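Stukorham retransmitirá en vídeo inmersivo la temporada completa de la liga de balonmano Vurneck

La señal de 180 grados estará disponible para abonados con visor compatible desde la primera jornada

McKinnon, 25/09/2018. Stukorham, proveedor de distribución de vídeo en directo, y la liga de balonmano Vurneck han firmado un acuerdo para la producción y emisión en realidad virtual de 50 partidos de la temporada regular. El servicio se prestará a través de la aplicación Jetent, disponible para visores móviles y autónomos.

El contrato amplía la prueba técnica realizada en agosto, durante la pretemporada, en la que se emitieron en abierto cuatro encuentros y se registraron 2.297 sesiones. Los datos de esa prueba se han utilizado para fijar los perfiles de codificación y la ubicación definitiva de los equipos en pista.

Producción y señal

Cada partido se cubrirá con cuatro posiciones de cámara estereoscópica: una en la línea central, una detrás de cada portería y una en la zona de banquillos. La realización será independiente de la televisiva e incluirá comentarios propios, grafismo integrado en el campo de visión y repeticiones desde la posición de portería. El usuario podrá seguir la señal realizada o fijar una de las posiciones.

La codificación se efectúa en el propio pabellón. La señal se envía por fibra al centro de control de Stukorham en McKinnon, desde donde se distribuye con tasa de bits adaptativa. En los pabellones sin fibra dedicada se instalará un enlace temporal antes de la jornada correspondiente.

«La pretemporada mostró que la posición de portería exige un soporte más rígido y una distancia mínima mayor respecto a la red. Ambos cambios están ya incorporados al plan de montaje», indica Valdis Rimkutė, responsable de ingeniería de Stukorham.
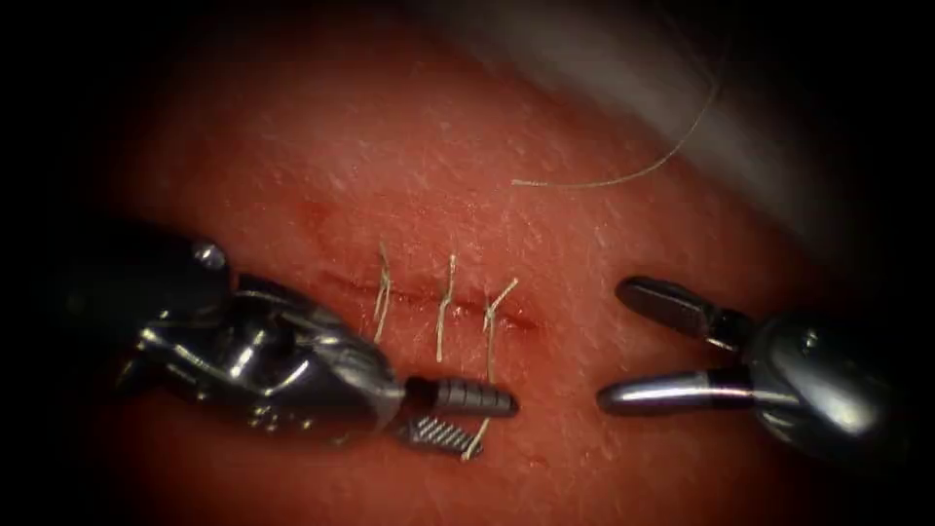

Acceso y condiciones

La emisión en realidad virtual está incluida en el abono anual de la liga. No se comercializarán partidos sueltos. Los abonados deberán vincular su cuenta en el menú de ajustes de Jetent e instalar la última versión de la aplicación. Los encuentros completos quedarán disponibles en diferido hasta el final de la temporada.

«El abonado conserva la retransmisión convencional en los mismos términos», precisa Birutė Adomaitis, directora de derechos audiovisuales de la liga Vurneck.

El calendario de partidos y la lista de visores compatibles pueden consultarse en la sección de ayuda de Jetent.

Contacto para medios
Departamento de comunicación de Stukorham, McKinnon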